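Notebook, Fri 16 August

Sorting the clothes pile on the bed, continued. The plan from last time was one heap in the middle, smaller heaps around it, and a rule that a thing once placed stays placed. The rule lasted four garments.

The heap is mostly dark stuff, and dark stuff is a pain. Black on black on navy, with no edges to go by until something gets lifted and turns out to be a sleeve belonging to something else. Hsin-yi Kwan wants the light things pulled first so the rest can be judged against the bedding. I wanted to go top down, like a person with a train to catch. We went top down.

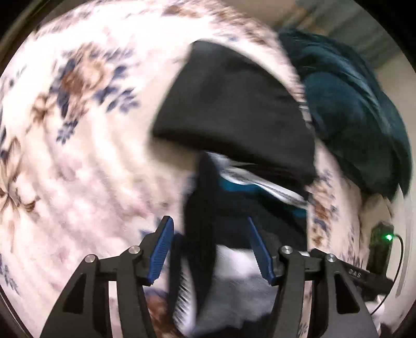 The heap, with the big black piece still on top. Stripes and a bit of teal under it.

Notes on the heap:
- Large black piece: leave it till it can come off in one go. Dragging it by a corner brings friends.
- White with thin stripes: goes in the lights pile. Hsin-yi says stripes are their own category. We have had this conversation before and I expect to have it again in November.
- Teal: easiest thing to find, so naturally the one I care least about.
- Anything long and thin gets laid out straight before anyone decides what it is.

Floral bedding is a mixed blessing. It shows up plain fabric nicely and hides anything small with a pattern. Wei sheet 7 says "plain surface preferred." Wei sheet 7 has not seen this bedroom.

The banded knit got its own turn. I have it down as a sweater, Hsin-yi has it as a scarf, and the inventory from Plalon has it as "knit, misc.", so everyone is covered. Blues and white in bands, solid navy where it's folded over at one end. It wants folding along the bands, and it has opinions about that. Two attempts on paper: lengthwise in half, then thirds; or roll from the navy end. Rolling looks better in the sketch. So does most of what I draw. 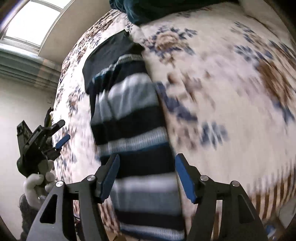

To do next

1. Settle sweater or scarf. Whoever loses updates the list.
2. Try lights first, Hsin-yi's way, and write down the time honestly this time.
3. Ask Jurkenero for the 70 cm folding board back. They have had it since the towels.
4. Decide where finished piles go. The far side of the bed is too long a reach for my back.

Comments (3)

Hsin-yi Kwan: Scarf. Also stripes are a category.

wilurier_bench: we fold knits in thirds and then never roll them, the ends go wavy. board is 2 shelves down from where you think it is, Jurkenero returned it

anon: is there a sock pile or are you still pretending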